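Spreadsheet Support Desk: Staff Diary
9 Sep 2018

The office was opened outside normal hours in order that the Meditwood workbook could be examined while no other person had it open. Ms. Leonor Paiva attended for the first part of the day. The matter concerns the sheet named Returns, on which column D is expected to show the most recent delivery date for each item code in column A. The client reported on Friday that certain rows showed a date belonging to a different item.

The fault was reproduced before noon. The lookup formula had been entered with its last argument left blank, so that an approximate match was being made against a list no longer in sorted order. The list had been sorted when the workbook was first delivered. Entries have since been added at the bottom by several hands.

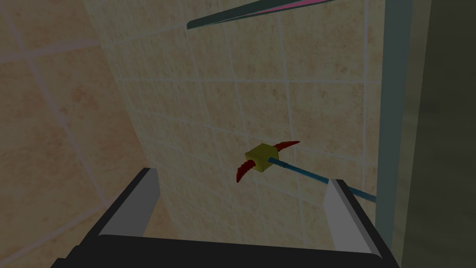 Picture credit: Liv Hovland / Ljungberg

Setting the last argument to FALSE corrected most of the rows. A group of 30 rows then returned #N/A, where previously they had returned a wrong date. This was recorded as an improvement, and Ms. Paiva was asked to inform the client in those terms. The codes in these rows carry a trailing space in the source list. TRIM was applied to a copy of the list in a spare column and the errors cleared, with the exception of row 137.

Row 137 required a further hour. The character at the end of the code was a non-breaking space, which TRIM does not remove. The following was entered in the spare column and filled down:

=TRIM(SUBSTITUTE(A2,CHAR(160)," "))

The row then returned the correct date. The spare column has been labeled and left visible. It was this office's earlier practice to hide such columns, and that practice caused difficulty with the Pirnetti file, where a hidden column was deleted by a user who had selected across it.

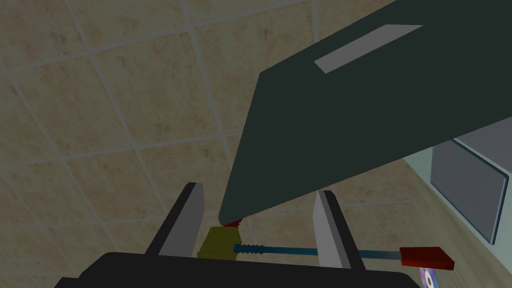
Afternoon: the array formula

Ms. Nazmiye Ekinci had asked by message whether the summary sheet could list each supplier once only, without use of the Remove Duplicates command, as the list must refresh when new rows are added. The formula below was placed in G2, confirmed with Ctrl+Shift+Enter, and filled down:

=IFERROR(INDEX($B$2:$B$200,MATCH(0,COUNTIF($G$1:G1,$B$2:$B$200),0)),"")

It was noted that the range stops at row 200 and that the client will pass this point, possibly by October. Two remedies were considered. A whole-column reference was tried and made the workbook too slow to be used. Converting the source to a table is preferred, and will be put to Ms. Ekinci. Blank cells within column B also produce a zero in the summary, for which a further condition is needed. That condition has not yet been written.
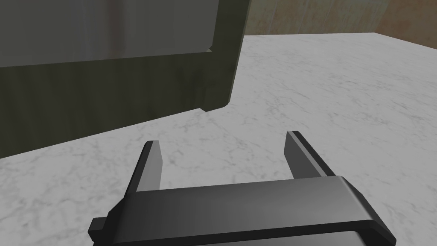 The wording of the note on range references was taken up next, as Ms. Signe Ekström has twice returned the draft. Her objection is that users do not see why $G$1:G1 grows as it is filled down while $B$2:$B$200 does not. The new draft compares the expanding range to the open gripper, in which two fingers stand wide apart with a large gap between them: the two ends of a range are likewise separate things, and one may be fixed while the other is allowed to travel. Ms. Ekström has accepted the comparison for the beginners' sheet only. The advanced sheet will keep the plain statement that the dollar sign fixes whatever follows it.

The Berkoner request was then opened. It asks for a count of cells in a column that hold numbers stored as text. A first attempt with COUNT and COUNTA gave the difference between the two, but this also included true text such as "pending" and was set aside. The second attempt was as follows:
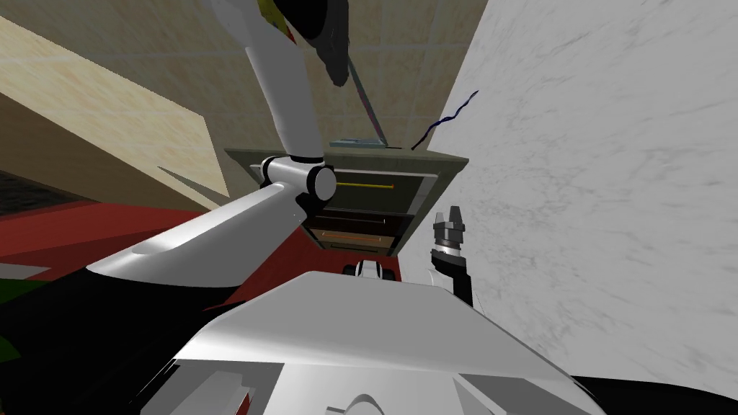 =SUMPRODUCT(ISTEXT(C2:C200)*ISNUMBER(-C2:C200))

On the test column this returned 9, in agreement with a count made by hand. A text entry in the form of a date would also be counted, and Ms. Delia Quezada is to be asked whether any such entries exist at Berkoner. The reply to the client is held until she has answered.

Both workbooks were saved under new version numbers and the earlier copies kept. Still open: the blank-cell condition in G2, and the table conversion.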